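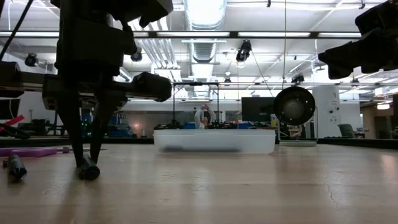 3.2 Where people put their cups. I came to this study through my own bad habit of leaving mugs all over the house, so I was pretty keen to see how 29 households in Plerkley used their kitchen tables (and how they felt about the marks!). Most had a wooden top much like the one in Figure 1, wide enough that everybody had a favourite spot and defended it. I asked each household to keep a diary through July, and we got 253 usable entries, plus a few grumpy ones about coasters.

Figure 1. A wide wooden tabletop.

Colour came up far more than I'd expected. People with pale timber told me they wiped it down after every cuppa, while the dark-stained crowd let things slide until visitors were due.
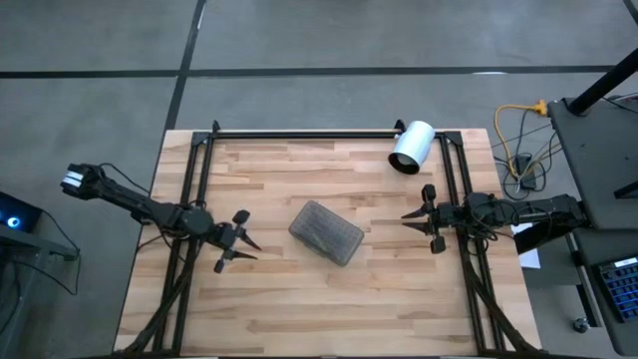 Ermelinda Matos, reading an early draft, thought I was confusing colour with age, as the newer tables in my sample were mostly the pale ones. Fair point, and I've split the two in Section 4.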